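Apprendre à guider la main d'un robot

Jeudi soir, le 11 janvier 2024, et je n'ai pas encore écrit une seule ligne depuis les vacances. Je m'excuse auprès des lecteurs qui m'ont demandé des nouvelles. Depuis l'automne, je travaille dans un petit laboratoire qui s'appelle Tusent, et mon travail consiste à montrer à des robots comment on démonte et remonte un ordinateur. Ma mère croit que je programme. Je lui ai expliqué plusieurs fois que non, que je conduis, et elle me répond que pour conduire il faut un permis.

Il y a chez nous deux façons de montrer un geste. La première, c'est de prendre le bras du robot avec ses propres mains et de le pousser doucement le long du chemin. Les moteurs deviennent mous et on sent le poids du bras dans les épaules. La deuxième, c'est la commande à distance : je tiens deux poignées, je regarde le poste de travail, et le robot copie mes mouvements avec un très petit retard. Au début je préférais la première, parce que je sentais les choses. Maintenant je préfère la deuxième, et je vais essayer de dire pourquoi.

Quand on pousse le bras avec les mains, on triche sans le vouloir. On force un peu, on corrige avec le coude, on se place là où une personne se place. Le robot enregistre le chemin, mais dans ce chemin il y a aussi ma force à moi, et le jour où il doit le refaire seul, cette force n'est plus là. Avec les poignées, je dois me contenter de ce que la pince sait faire. Si elle ne peut pas entrer quelque part, moi non plus. C'est plus lent et plus honnête, je trouve.

Le travail de ces dernières semaines se passe dans une vieille tour de bureau couchée sur le côté. Le disque dur est dans un tiroir de plastique bleu, et ce tiroir va dans une baie en métal. Pour une personne, c'est un geste de trois secondes. Pour moi avec les poignées, c'était presque toute une matinée la première fois.

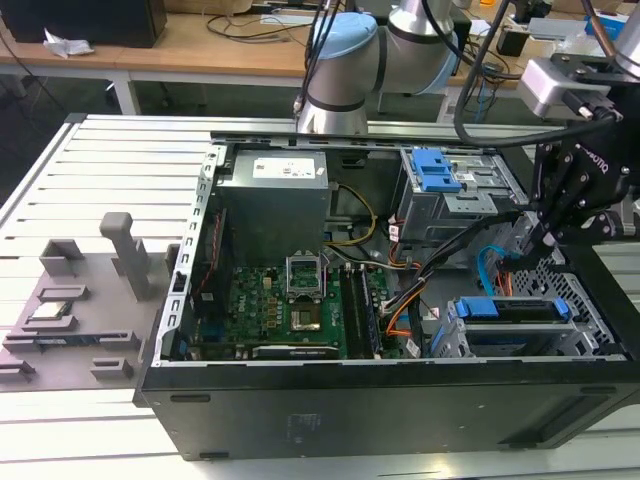

La pince descend vers la zone des disques. À gauche, le support imprimé en 3D pour les petites pièces.

Ce qui est difficile, c'est l'approche. On arrive par le haut, avec une pince large dans un endroit étroit, et il y a des câbles. Les câbles sont mes ennemis personnels. Le câble SATA surtout, il a toujours envie d'être là où je veux passer. J'ai appris à m'arrêter un peu au-dessus, à attendre que le bras ne tremble plus, et à descendre seulement ensuite. Orla Cronin, qui m'a formée, appelle cela « respirer avant la porte ». Elle est irlandaise et elle traduit ses expressions elle-même, donc je ne sais pas si quelqu'un d'autre le dit, mais je l'ai noté dans mon cahier.

Dans ce cahier j'écris tout. Par exemple, j'ai noté que je tourne le poignet trop tôt quand je suis fatiguée. J'ai noté aussi qu'il ne faut pas parler pendant une démonstration, parce que mes mains bougent quand je parle (c'est vrai aussi à table, mon mari le confirme). Et j'ai noté 683, qui est le nombre de démonstrations que j'avais faites avant Noël, toutes tâches confondues. Sur ce nombre, nous en avons gardé 600. Les autres étaient mauvaises, et certaines étaient très mauvaises. Il y en a une où j'ai éternué.

Au début, j'avais honte des démonstrations jetées. J'avais l'impression d'être une élève qui rend un devoir plein de ratures. Mais j'ai remarqué que les enregistrements trop parfaits posent aussi un problème. Si j'arrive toujours exactement au-dessus du tiroir, le robot n'apprend jamais ce qu'il doit faire quand il arrive à côté. Alors maintenant, parfois, je fais exprès d'arriver un peu de travers et je corrige tranquillement. C'est étrange de s'entraîner à être maladroite avec précision. Je ne sais pas si ma phrase est bien française, mais je la laisse.
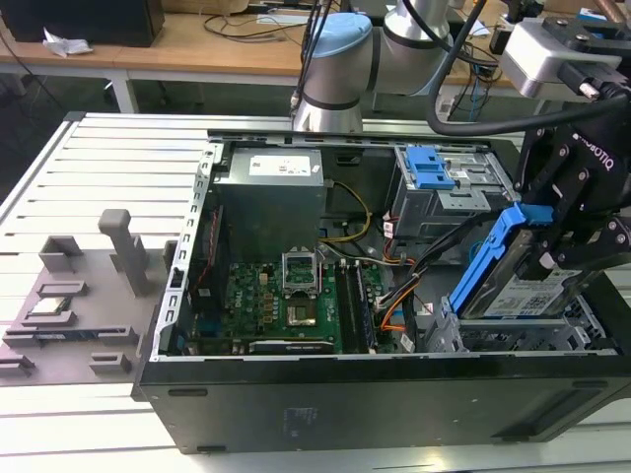
Le disque dans son tiroir bleu, tenu par la pince près de la baie.

Tenir le disque demande aussi de la réflexion. Si on le prend trop près d'un bord, il penche, et on ne s'en aperçoit qu'au moment où un côté touche le métal et l'autre pas. Avec mes doigts je le sentirais tout de suite. Avec les poignées je ne sens presque rien, je dois le voir. J'ai donc pris l'habitude de regarder l'espace entre le tiroir et la baie, et pas la pince. Cela m'a coûté 19 essais pour le comprendre, et c'est Orla qui me l'a dit au vingtième, avec beaucoup de patience, en mangeant une pomme.

Le processeur et la barrette de mémoire, c'est une autre histoire. Pour le moment je n'ose pas trop. Le processeur est petit, il faut le prendre bien à plat, et dans le socket il y a des contacts que je préfère ne pas abîmer. Ma collègue de l'équipe Corrigan, à l'étage au-dessus, dit que la mémoire est pire, parce qu'il faut appuyer fort et droit en même temps. Nous verrons en mars, quand cette partie du projet commencera pour de bon.

On me demande souvent si cela ne m'ennuie pas de répéter cent fois le même geste. Un peu, l'après-midi, oui. Mais j'ai fait huit ans de violon quand j'étais petite, dans un autre pays et dans une autre langue, et mon professeur me faisait jouer une seule mesure pendant toute la leçon. Je détestais cela. Maintenant j'y pense presque tous les jours quand je prends les poignées. La différence, c'est que le violon n'a jamais appris à jouer sans moi, alors que le bras, lui, peut-être.

Le soir, je rentre et je fais la vaisselle bizarrement. Je m'arrête au-dessus de l'évier avant de poser le verre. Mon mari a demandé si j'avais mal au poignet.

Pour ceux qui m'ont écrit à propos des poignées : le modèle que nous utilisons vient de chez Skimow, et je ne connais pas son prix, je l'ai seulement trouvé sur la table en arrivant. La prochaine fois je voudrais parler des gants, parce que j'ai essayé 2 paires et que j'ai un avis très ferme sur la question.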